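消費生活論 第3回配布資料
「実証済み」をどう読むか 広告の数字と調査の作られ方
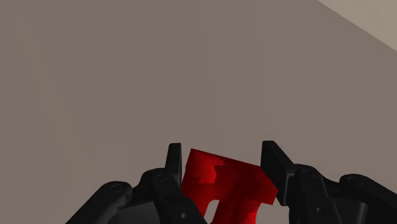

前回の終わりに、広告に出てくる数字は嘘でないことが多い、と述べた。これは広告を褒めたのではない。明白な嘘は法律に触れるし、割に合わない。割に合うのは、正しい数字を、読み手が勝手に広く受け取ってくれる位置に置くことである。今回はその置き方をいくつか見る。

1 満足度という数字

教材として使うのは、寝具メーカー Plarkance の枕の広告である。見出しは「ご愛用者の89%が満足と回答」。下に小さく「自社調べ、n=200、購入後アンケート」とある。

まず分母を見る。200人に聞いて89%なら178人である。この178人がどういう人かは、注記からは分からない。購入後アンケートに答えるのは、買った人のうち、返品せず、メールを開き、最後まで回答した人である。不満で返品した人はおそらく入っていない。途中で使うのをやめて忘れた人も、たぶん答えていない。つまりこの数字は、枕の良し悪しと、回答者の残り方とが混ざったものになっている。どちらがどれだけ効いているかを、広告から分ける方法はない。

次に「満足」の中身。選択肢が「非常に満足」「満足」「まあ満足」「どちらでもない」「不満」の五つだったとすると、上の三つをまとめて満足と呼ぶことができる。五つのうち三つが肯定側に寄っている尺度で高い値が出ても、驚くにはあたらない。実際にどういう選択肢だったのかは公開されていない。公開されていない以上、信用しない側に立つのが私の立場である。厳しすぎるという意見は毎年出るが、立証の手間を負うのは数字を出した側だと思っている。

なお、標本誤差の計算をして「200人なら前後4から5ポイント程度の幅」と答える学生が必ずいる。計算は合っている。ただし、その式は無作為抽出を前提にしている。手を挙げた人だけを集めた200人に当てはめても、偏りの大きさについては何も教えてくれない。人数を10倍にしても同じ偏りが10倍の人数分集まるだけである。

2 比較対象のない比較

「汚れ落ち2倍」「従来比」の類。掃除用品の Drelport は、洗剤の容器に「従来品の2倍の洗浄力」と書いている。従来品がどれを指すのかは、容器の裏の注記に「当社旧製品」とあるだけで、何年のどの製品かは書かれていない。

確かめるべき点を挙げておく。
・何と比べたか(自社の旧製品、他社品、水だけ)
・何を測ったか(汚れの重さ、見た目の白さ、反射率)
・どの汚れで試したか
・規定量で比べたか、同じ量で比べたか

最後の項目は見落としやすい。旧製品の規定量が10ミリリットル、新製品が20ミリリットルなら、規定量どうしを比べて2倍の効果が出ても、濃さの話をしているだけかもしれない。家計の側から見れば、知りたいのは一回あたりの費用に対する効果であって、製品一本あたりの勇ましさではない。

水だけの場合との比較がない試験は、私は原則として読まない。家庭の汚れのかなりの部分は、水を含ませて時間を置けば緩む。その分まで洗剤の手柄にされていることがある。

3 「専門家の推奨」

推奨した人の専門が、推奨している内容と合っているか。歯科医が歯ブラシを勧めるのと、歯科医が浄水器を勧めるのとでは意味が違う。あわせて、報酬の有無と、推奨しなかった専門家が何人いたかも知りたいところだが、後者が書かれた広告を私は見たことがない。

「監修」という語にも注意。監修の範囲は契約しだいで、文章の誤字を見ただけでも監修と書ける余地がある。製品そのものを調べたとは限らない。

4 第三者の調査なら信用できるか

ここで多くの受講者が、ではメーカー以外の調査を見ればよい、と言う。半分は賛成する。

Prokopenko という比較サイトは、家電の利用者調査を毎年出している。直近の回答は1,862件で、枕の調査に比べればずいぶん多い。ところが調査方法の頁を読むと、回答者はサイトの会員で、回答すると買い物に使えるポイントがもらえる。回答を早く終えたい人にとって、全項目に「満足」を並べるのはたいへん楽な方法である。同じ番号を並べた回答を除いたのかどうか、同頁に記載はない。

さらに1,862件のうち、購入から一年以上使った人に限ると912件になる。耐久性の評価は本来この912件で語るべきだが、順位表は全件で作られている。買って一週間の人が耐久性に満点を付けても、それは期待の表明であって経験の報告にはならない。このサイトの良いところは、内訳を一応載せていることで、だからこそこうして文句も言える。内訳のない調査には文句のつけようもなく、そのぶん立派に見えてしまう。

サイトの収入源も確かめること。順位表から販売店へ飛んで購入すると紹介料が入る仕組みなら、紹介料のない製品がそもそも表に載っているかを疑ってよい。

5 公的なマークと、それらしいマーク

認証の印には、法令に基づくもの、業界団体のもの、企業が自分で描いたものがある。見た目では区別できない。円形で、金色で、月桂樹があしらわれていれば、だいたい認証に見える。

台所用品の Busov が使っている「品質確認済」の印は、同社の社内基準である。基準の文書を請求した受講者が過去にいたが、返ってきたのは「厳しい基準に基づいております」という文面だった。基準の厳しさを、基準を見せずに説明することはできない。

マークを見たら、発行者の名前、対象(製品か、工場か、会社か)、有効期限を探す。三つとも見つからなければ、飾りとして扱ってさしつかえない。

6 疑うことの限度

全部疑えばよいのか、という質問への答え。そうは思わない。歯ブラシ一本に半日かける人はいないし、かけるべきでもない。支払う額が大きいもの、体に入るもの、解約しにくいもの、この順で手間をかければ足りる。それ以外は、安いほうを買って駄目なら次は別のものにする、で実害はほとんどない。

もう一つ、疑い深い人にも特有の弱点がある。広告は信じないが、口コミの悪評はすぐ信じる、というものだ。悪評も、書いた人の選ばれ方に偏りがある点では満足度調査と変わらない。否定的な情報に点が甘くなるのは、疑っているようで別のものを信じているだけである。これは私自身の癖でもあるので、講義中に気づいた人は指摘してほしい。

課題

手元にある広告、容器、折込のいずれかから数字を一つ選び、次の点を書く。
(1)分母と、その集め方。書かれていなければ「記載なし」とする。推測で埋めないこと。
(2)その数字が直接示している範囲と、読み手が受け取りそうな範囲との差。
(3)どういう情報が加われば、自分はその数字を信用するか。

A4で1枚、現物か写しを添付。10月最初の講義で回収する。(3)に「何があっても信用しない」と書いたものは再提出とする。

次回は定期購入の契約画面を扱う。解約手続きの頁まで自分でたどってみてから出席すること。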